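About the Hondden Lab

Hondden is a research group working on manipulation policies for household tasks. We train in simulation, test in simulation, and move to hardware only when the simulated numbers hold up over repeated runs.

The group formed around one method, which we call Susier. A Susier policy is trained on short segments of a task instead of the whole task. Each segment ends at a state that can be checked from the simulator: a door past a given angle, a burner on or off, an object at rest on a surface. A small selector network then picks the next segment from the current camera view and joint readings. If the check fails, the selector is called again from wherever the arm has ended up.

What we have found so far

On our kitchen suite of 16 tasks, a policy trained end to end completed 40 percent of evaluation episodes. Susier, given the same demonstrations, completed 63 percent. Most of the gain comes from recovery after a missed grasp. Tasks with a single contact, such as pressing a button, show almost no difference. Knob turning remains the weakest skill, and 7 of the 16 tasks depend on it.

How we work

Scenes are built in Aoki, our in-house kitchen generator, which varies cabinet color, counter material, appliance model and object placement. Evaluation scenes use layouts held out from training. Logging and replay run on Flinov, which stores simulator state at every control step so that a failed episode can be restarted from any point. Failed episodes are kept and reviewed by the same people who wrote the task.
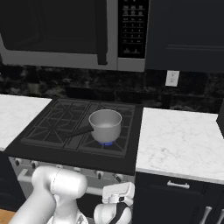

Why are the stove tasks checked by burner state and not by knob angle?

Knob travel differs between appliance models, so a fixed angle would count some correct episodes as failures. Burner state is read directly from the simulator and means the same thing in every kitchen.

Task definitions and evaluation seeds are available to other research groups on request. Trained weights are released with each paper. This page was last revised on 21 August 2018.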